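Study software notebook – Herska build
September, entered by the desk by the window

Picked up the Herska build again this morning. For anyone joining late: it is the side-by-side reader for rabbinic texts, source on the right, English on the left, notes underneath. The Larolik team want it for their adult evening classes, so the test text is still the opening chapter of Berakhot, which is where their beginners start.

9.15 Loaded the chapter with vowels on. Load time fine. The vowel points drop out when the reader changes the type size and then goes back to the default. Same fault as before the summer, so the font swap did not cure it. Logged again under the old ticket.

9.40 Search. Typed the root for "to bless" without vowels. It finds the verbs and misses the nouns with a prefix stuck on the front. The prefix list is short and was put together by hand. I added the missing prefixes and ran it again. It now returns 900 hits across the tractate, far too many to show on one screen, and a fair number are false. Need a rule so that a short word is not split unless what is left appears in the dictionary file.

10.30 Abbreviations. The printed editions are full of them and the Hedance word list opens out the common ones well. Where it falls down is on those with two readings. At present it picks the first and shows nothing to say there was a choice. I would like a small mark beside the word, and both readings when it is tapped.

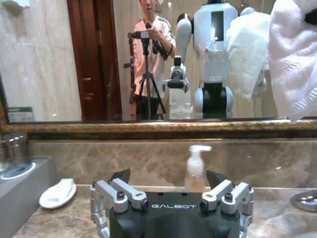
Commentary panel

Rashi is linked line by line and holds up. Tosafot is linked by its opening words, and those do not always match the main text letter for letter – a spelling with an extra vav is enough to break the link. Tried allowing one letter of difference. That mended 15 links in the chapter and made 2 wrong ones, both on very short openings. Set it to need at least three words before the looser match is allowed. Both wrong ones gone, but I have not checked the rest of the tractate.

The panel also jumps to the top whenever a new note is opened. Annoying if you are halfway down a long Tosafot. Should stay where it was.

Audio

Pongsiri sent the new recordings. Reading pace is better for learners, with a clear pause between question and answer. Two things to raise with them:

– the file for the second page starts part way through a sentence
– the volume drops on the last file, enough to have to reach for the dial

The highlight that follows the voice runs ahead in the long Aramaic passages. I think it is timing by number of letters, and the reader slows down there. Marking the start of each sentence by hand would cure it, at the price of an afternoon per chapter.
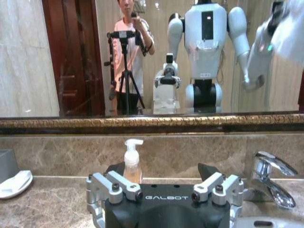
GALBOT gripper over the marble countertop.

Printing

Larolik asked for handouts. The page prints, but the English and the source drift apart after the first side, so by the third sheet they are a paragraph out. Tried locking each paragraph pair together. Works, leaves big white gaps. Good enough for a class, people write in the gaps anyway.

Left to do
– short word rule in search
– mark for double readings in abbreviations
– stop the commentary panel jumping
– reply to Pongsiri on the two files
– ask Larolik which page size they print on

Build saved under the usual name with a 9 on the end. The old one is still on the shared drive, do not delete it until the vowel fault is sorted.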